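Open afternoon at Lasen: your questions

I'm Orhun, and I run the demos with Ivan Vakulenko. These are the things people ask me most.

When is it?
One afternoon in December, doors at 3. Each demo takes 30 minutes and we can squeeze in 18 people at a time, so do book!

Will I see a robot working?
Yes, a simulated one, up on the big screen. You'll watch the arm reach into a round tray of small parts, and I'll natter away and take questions as we go. 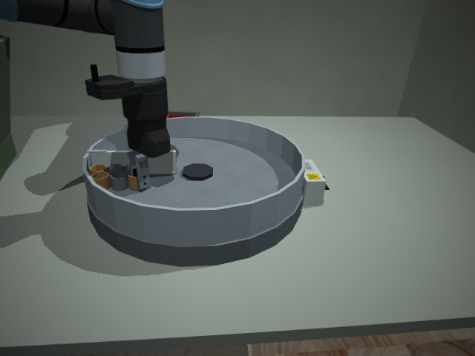
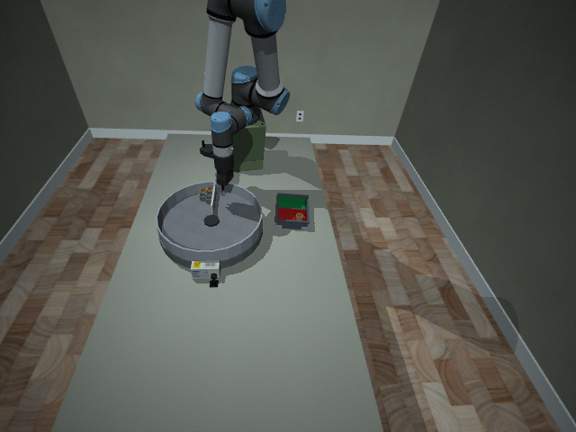
The simulated arm at the round tray, in two views.

Why not just use a real arm?
Mistakes are free on a computer – I've made plenty. Ivan has saved 2775 practice runs so far and is far too proud of them.

Can children come?
Please bring them! They ask the best questions (last time one wanted to know if the arm ever gets bored, and I'm still thinking about it).

Do I need to know anything about robots?
Not a thing. I trained as a baker.

Where do I park?
Behind the Bronlow building. The front spaces belong to Polishchuk next door and they do check – ask Ivan about his ticket.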